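Subject: Re: [tidy-home] Folding on the bed, not the table
Date: 2021-02-11
List: Oveden Home & Linen

> I fold everything on the kitchen table and the long dark pieces always
> slide off. Does anyone use the bed? Mine has a slippery quilt and I
> gave up on it back in October.

Yes, the bed, every time! Try it again, but pull the quilt flat first and shove the comforter and pillows up against the headboard so you get a clear stretch to work on. Our butterfly quilt has soft ridges and they grip a lot better than a tabletop (black on that pale lavender is so easy to see, too).

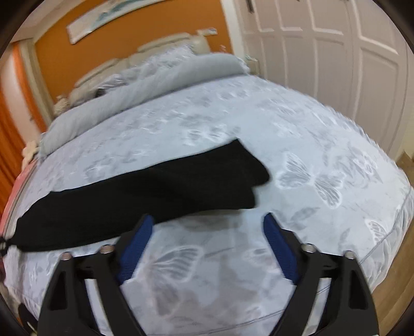

*Black cloth laid out on the butterfly quilt, comforter up top.*

I start with the long piece on a diagonal and fold one end over into a thick flap. After that it's three folds, maybe one more if the shelf is narrow. I love this part! You just keep bringing the corners in and smoothing as you go, and any layer that pokes out can be tucked back by the edge.

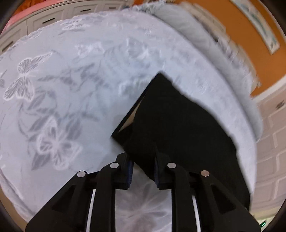 *Word count: 914 (full write-up, Pangaribuan linen notes)*

The long version also covers fitted sheets, which I'm still fighting with. If your quilt really is slippery, lay a cotton throw over it and see how that goes. Has anyone tried the Rultano shelf dividers for dark stuff? Mine are 34 cm deep and I'd like something shallower.

-- 
Zimus, list member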